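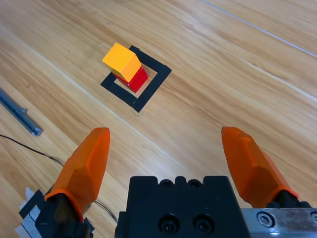 Plans for the old creamery went up on the lamppost in August. Sixteen flats, parking for 14. Everyone in Bredstead read it standing in the rain, then went home and wrote letters.

I wrote mine on the bus. Light, drainage, the lane. Didn't mention that I learned to ride a bike in that yard, you can't put that on the form. There's no box.

Hearing was at seven. Hall packed, coats on, the heating off again. The man from Cumora had slides. Said the wall was unsafe. Said 700 bricks would be cleaned and re-used, like that was the part we'd been crying over.

Application 2772. They kept saying the number. Never the creamery.

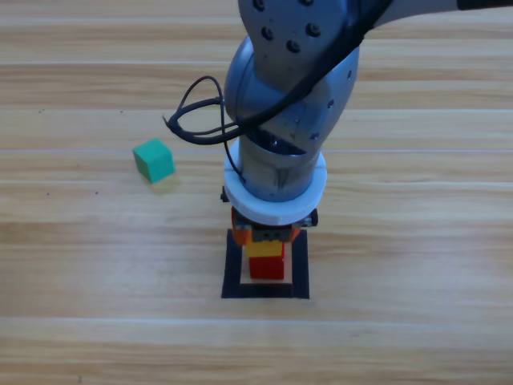 Diro said the lane was a death trap already, and had anyone on the council tried getting a stroller down it, ever, even once?

Silence. Somebody coughed. Then hands went up along the table, slow, one after the other, and I coudn't tell if they were voting or just asking to speak.

I had my letter in my pocket. Folded so small it felt like a coin.

Approved, with conditions.

Outside, the notice was still on the lamppost. I took it down and kept the sting.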